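Buy the Fingers First, Then Argue About the Arm

I get to sit in on a lot of equipment budgets, and I love this season.

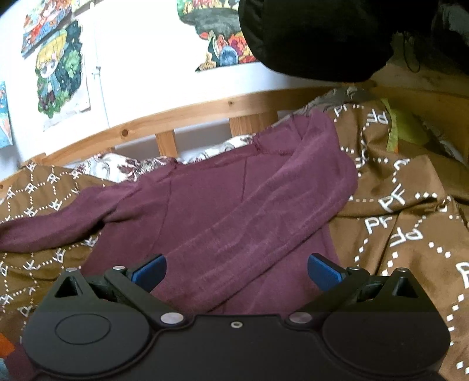
Most first-time robot budgets start from the wrong end. The big line goes to the arm, because the arm has a brochure, and whatever is left gets split among grippers, spare pads, mounts and the hours of people who will show the machine what to do. I think that order should be flipped, especially if the job is cloth!

Cloth is wonderful and awful. A sleeve folds over on itself and a seam hides under it, and the shirt you practiced on in the morning is a different shape by lunch. Hand-held grippers let you start on that problem before you own a single motor. You hold the tool, you pick and fold the way you want it done, and you learn very fast which fingers work for you.

When we planned the folding project at Skomwood, our first draft had one gripper in it. One! The second draft had four, plus a drawer of spare pads at 302 dollars for the lot, and a separate line of 1,480 for people's time. I fought hardest for that last one. Time is the thing that gets cut when a quote comes in high, and it's the thing you can't order overnight in May when the demo is due.

Brillgate quoted us 286 a unit for a plainer gripper, and Inskip wanted more for a nicer pivot. We bought two of each. Some people on the project thought that was messy, and I see their point (two sets of screws, two sets of everything). But we now have opinions that came from our own hands, and those are worth paying for.

So my pitch to anyone filling in a spreadsheet this spring: hold back 2,000 before you talk to an arm vendor, and spend it on things people can hold. Take them to real laundry in a real bedroom, with the covers rumpled and stuff on the walls. Then go get your arm quotes. Skistby has already asked to borrow our spreadsheet, and I've told them to delete my arm line and start at the bottom.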